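Notebook, November, clock room bench
Wall clock from Pasetitz, going train, second attempt

Started 8:40. The room was cold when I came in, so I let the movement stand one hour with the heater on before I measured anything. Last time I did not wait, and my numbers from the morning and from the afternoon did not agree with each other.

State of the clock as I left it: both trains cleaned, new gut on the time side, the strike side without weight. Pendulum hung on the test stand and not in the case. Rate yesterday evening was a loss of 42 seconds per day with the rating nut in the middle of its thread. This I can correct with the nut. What worries me more is the amplitude, which goes down slowly during the night and comes up again a little after winding.

Birger Nygård looked at it in the coffee break and thinks the escape wheel is not quite round. I had suspected the pallets. We put a pencil mark on one tooth and listened for a whole turn, and he is right that there is one place where the tick gets weaker. It comes back at the same tooth each time. I wrote "pallets worn" on the first page of this entry book in October, so whoever reads that page, please read this one also.

Measured the drop on both sides. Entry side is larger than exit side. I moved the pallet arbor a very small amount with the eccentric bushing and measured again. Now they look equal to my eye, but with a loupe only, and I would like to do it again with better light.

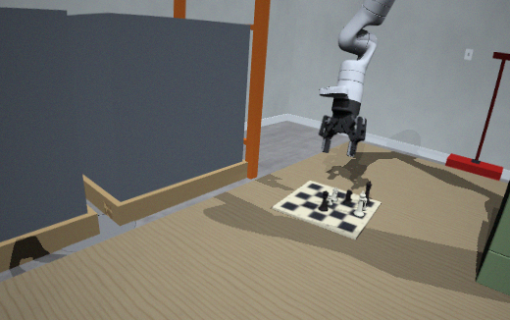
After lunch I took the anchor out and polished both pallet faces. There was a small groove on the exit pallet, less deep than I expected. I stoned it flat and then used the paste on a boxwood stick. Please do not use the red tin for this, it is for steel screws and has grit in it from somebody's earlier job. The Rampersad paste in the glass jar is the correct one.

Counted the beats with the electronic timer, set to 300 seconds for each reading. First three readings were spread too much, and I found that the stand was touching the wall on the left side. Moved it away by one finger. After this the readings became quiet.

A note about the oil. I used the Nendis light oil on the pivots and the heavier one on the barrel arbors. On the pallets only a trace, put on every third tooth and let the wheel carry it. The old card in the drawer says to oil each tooth, but I think this is too much, and with too much oil it runs down and collects dust. Birger does not agree with me completely. We will look again in spring.

The suspension spring has a slight twist. It is difficult to see unless you hold it against the window. I ordered two from Inano, order line 119, the same width as the old one but the thinner of the two grades. If only the thick ones arrive, do not fit them, they will make the clock gain and we will have to begin again with the nut.

15:20. Running again, in beat, loss now smaller but I do not want to write a number after one hour. Amplitude is better than in the morning. The weak place is still there, I can hear it if the heater is off.

To do:
Turn the escape wheel between centers and check it with the dial indicator.
Ask if the case can stay in the hallway one more week.
Find the missing hand nut (brass, small, knurled). It was in the blue lid.
Send the customer the price for the wheel, 1,755 with the work included, and wait for the answer before cutting anything.

Left the clock going overnight with full weight. Please do not wind it in the morning, I want to see where it is when I come.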